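Open Day at Clovach: Hands First, Robots Later

The doors at Rurkier's place in Clovach opened at 9 and by 9:20 the coffee was gone. Good sign or bad planning. Probably both. 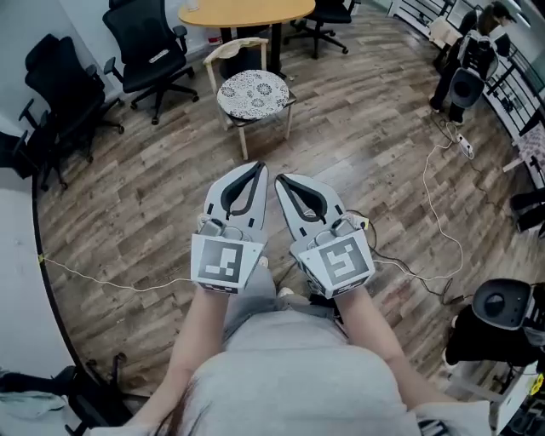

Anyway. The pitch, as I got it between two train announcements' worth of shouting: you don't drive the robot, you just do the chore. A gripper in each hand, fingers closing when yours do, a printed square marker on the body so the software can work out where each hand has gone. Fold the towel. Stack the cups. Then do it again. The arms learn from that later, on some other floor, with the lights off for all I know.

I tried it. Harder than it looks! My wrists wanted to do things the gripper didnt. First towel took me forever, second one was worse, the third looked almost like a towel. Staff very patient. A good session there is 105 folds, they told me, and a new person is lucky to manage 14 in the same time. I did not ask where I ranked.

Visitors all wanted the same thing, which was a turn. Rurkier had room for 300 people across the day and got 600 names on the list, so: lines. Long ones, down the stairs and past the bikes. Next time print a schedule, please.

Upstairs, the Weltska demo. An arm sorting cutlery, spoons left, forks right. Slow. Steady, though, and it picked up a dropped fork without any fuss, and got a round of applause for it. Then it put a teaspoon in with the forks and got a bigger one.

Van Damme, who supply the finger pads, had a table by the exit with a bowl of spares you could squeeze. Squeezed several. Softer than I expected, and they grip wet glass suprisingly well.

What I'd still like to know: how much of this carries over to a real kitchen, with real mess and a kid pulling at your sleeve. The answer I got was "ask us in February." Fine. Will do.

Next open day is a Wednesday, afternoon only. Bring your own coffee.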